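**Ticket: Hastine disc, reel 4 plays out of order and with the wrong sound**

Status: solved (mostly!)
Area: home video / restoration extras
Opened: Wednesday

**Original report**

Okay, I have been waiting years for someone to put *Hastine* out on disc, and the new Utisell release is gorgeous, so please read all of this as coming from a very happy customer. The problem is with the long cut on disc 2. Everything is fine through the lighthouse dinner. Then, when the sister goes down to the boathouse, the picture jumps straight to the funeral, plays that whole scene, and only afterward goes back to the boathouse. During the boathouse scene the sound is from the theatrical version, so you hear the storm music over a conversation that now takes place on a calm night. The lips still match for the first few lines and then they drift.

What I have tried so far:

- Played it on my living room player and on the computer drive. Same result on both.
- Cleaned the disc with a soft cloth.
- Switched from the restored mono track to the stereo one. The funeral still comes early, but the boathouse music is gone. (Interesting!)
- Played the theatrical cut on disc 1 all the way through. No trouble at all.

My copy is from the first run of 1000 with the fold-out poster.

**Reply 1**

Thanks for such a careful write-up, and I'm so glad somebody else is going through the long cut scene by scene. The part about the mono track is a big help. Can you check three things for me?

1. On the disc 2 menu, press down past "Scenes" until the little anchor lights up. Does a second page open?
2. Start the film from chapter 27 instead of from the beginning. Do you land on the boathouse or the funeral?
3. Is the interview with the Hernholm camera crew listed under extras, or missing?

I ask about the interview because an early version of the menu was built before that piece was finished, and anything made from it could carry the old playlist too.

**Reply from reporter**

Did all of this last night with a bowl of popcorn, best bug hunt I've ever been on.

1. Yes, a second page opens. It has two choices, "Continuous" and "As shot." I had no idea that was there!
2. Chapter 27 is the boathouse, with the right sound, and the music is quiet the way the booklet says it should be. If I let it run, it goes on to the funeral as you'd expect.
3. The interview is there and it's wonderful. They talk for ages about dragging the crane over wet sand to get the one long take.

So the scenes themselves are fine. It's only when I start from the top that they get shuffled.
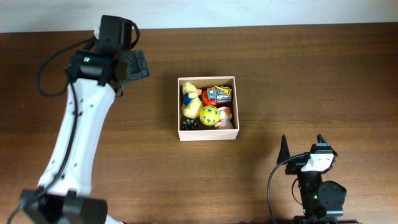
**Reply 2**

That narrows it down beautifully. Starting from a chapter skips the opening playlist, so your disc has good picture and good sound, and the trouble is in the order the player is told to read them.

"As shot" is the key. The director of *Hastine* filmed the funeral before the boathouse, while the weather was still gray, and the restoration people wanted a way to watch the fourth reel in the order it came out of the camera. It was planned as a bonus for that reel only. If the player remembers "As shot" as its setting, the long cut will use that order whenever you press play on the main menu. The theatrical sound comes along because the mono track was synced to that old reel first.

Please try this:

- Stop the disc fully (press stop twice, so it forgets its place).
- Eject, switch the player off, and switch it on again.
- Load disc 2 and go to the anchor page before doing anything else.
- Pick "Continuous" and wait for the anchor to turn blue.
- Go back one page, then press play.

**Reply from reporter**

IT WORKS on the living room player! Boathouse first, funeral second, calm night, soft music. I watched straight through to the ferry ending and I can't believe how much better the sister's story plays now. In the theatrical cut she seems to forgive him for no reason at all, and with the boathouse scene in the right place you see her make up her mind.

The computer is still stubborn. I choose "Continuous," the anchor turns blue, and it goes to the funeral anyway.

**Reply 3**

Hooray for the living room! On the computer, look in your playback program for a setting that resumes discs from the last position. Turn it off, and clear the saved list if there is one. Some programs keep their own note of which playlist was used and pay no attention to the menu.

If that fails, open the titles list by hand. The long cut shows up twice with the same running time. The first one is "As shot," the second is "Continuous." Choosing the second one gets around the menu completely.

**Reply from reporter**

Turning off resume did nothing for me, but picking the second title by hand did the trick. Good enough! I've put a sticky note inside the case.

One more small thing while I'm here. The English subtitles at the ferry call the boat the *Wei*, and in the harbor scene the same boat is the *Way*. The name painted on the hull is *Wei* both times. Not a big deal, I just love this film and I was reading everything.

**Reply 4**

Good eyes! I've added the subtitle slip to the list for the next pressing, along with a request that "Continuous" be the setting every player starts with. The disc you own doesn't need to be swapped.

For anyone finding this ticket later:

- Long cut plays out of order: set "Continuous" on the anchor page after a full stop.
- Wrong music in the boathouse: same cause, same fix.
- Computer ignores the menu: choose the second long-cut title by hand.
- *Wei* / *Way* in the subtitles: known, still open.

And do try "As shot" on purpose sometime, now that you know what it is. Seeing the gray days all in a row, you can really tell how the cast was warming up to each other.

**Closed by reporter.** Rewatching with the commentary this weekend!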